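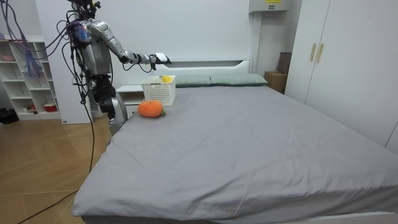 Wednesday, October 1, 2025
Student Robotics Project, Jusamero Laboratory
Entry by: Anju Rastogi. Reviewed by: Akash Pandey.

Bedroom tidying task, module 3. The basket remains on the bed for all trials, as agreed with the Hadar group. Each student is to complete two trials before handing over the controls.
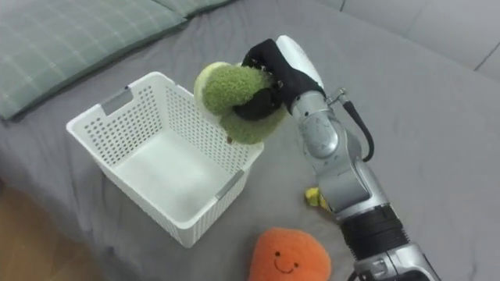
Release height is to be recorded in centimetres on the trial sheet. The grey sheet is to be straightened between operators.

Contact: Jusamero Laboratory office | Back to top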